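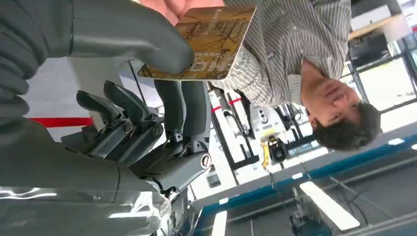

4. Pairing Your Jullik Door Lock

Allow ten minutes, or an evening if you skip step 1.

1. Fit the batteries. The lock beeps twice and then sulks for 17 seconds. Let it.

2. Hold the SET key until the light turns blue.
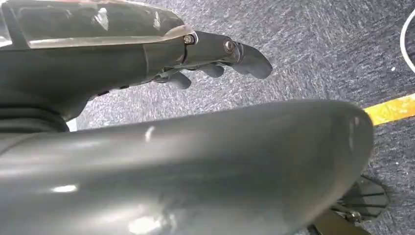
3. Open the Vornard app and choose Add Lock. If the app asks for a firmware update, say yes and go make coffee.

4. Type the factory code, 2360, then pick your own.

CAUTION: Do not keep the factory code. Every Jullik owner has read this page too. 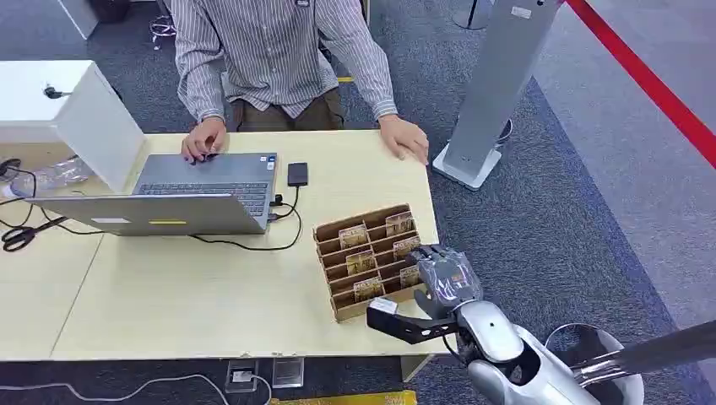 Laptop open on a table.

5. To pair from a computer instead, sign in and enter the serial number printed inside the battery door — yes, the one you just closed.
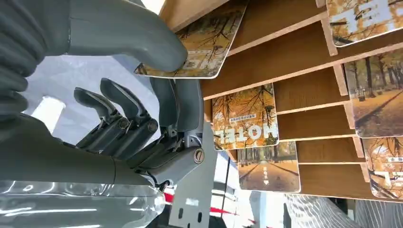

Koen Wuyts
Technical Writer, Van Beek

6. Test the lock with the door open. Please read that again.

NOTE: Error 512 means the bolt is jammed. Loosen the strike plate a half turn and repeat step 6, door still open.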